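Chapter 4
The First Gripper on Your Own Table

In this chapter you will learn:
how to choose a table and fix the arm to it
how to set the opening of the gripper
how to pick up bowls of different sizes by the rim

In Chapter 3 we finished the arm of the Lamora project and moved every joint by hand. Now the arm needs something to do. We begin with bowls, which you can borrow from your kitchen and which ask more from a gripper than a wooden block does.

The arm can be built in a garage, but many readers will work in a shared workshop, as I did at Brilari. There the table was used by other members in the evening, so I mounted the base on a separate plate with 2 clamps. The plate is 400 mm wide. If your table is smooth, put a thin rubber sheet under the plate – a small slip at the base becomes a large error at the fingers.

Bowls are held by the rim. One finger goes inside, the other stays outside, and the gripper closes slowly. A wide, shallow bowl tilts easily when it is lifted from one side only. A small bowl gives less space for the inner finger. For this reason the Gellora control program keeps a separate opening value for each bowl. In my notes the values start at 598 and end at 1,068, and yours will be different.
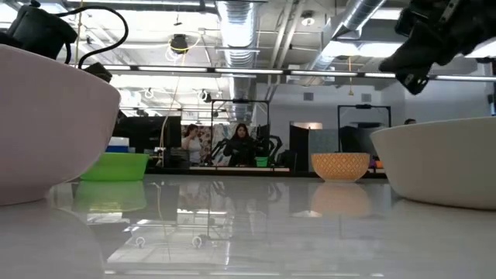

Should the gripper close with full force on the rim?
Use the lowest force that still holds the bowl, and raise it in small steps when the bowl slips.

Section 4.1 starts with the clamps. Before you read it, switch off the power supply and check that the cable of the gripper can follow the arm to its highest position.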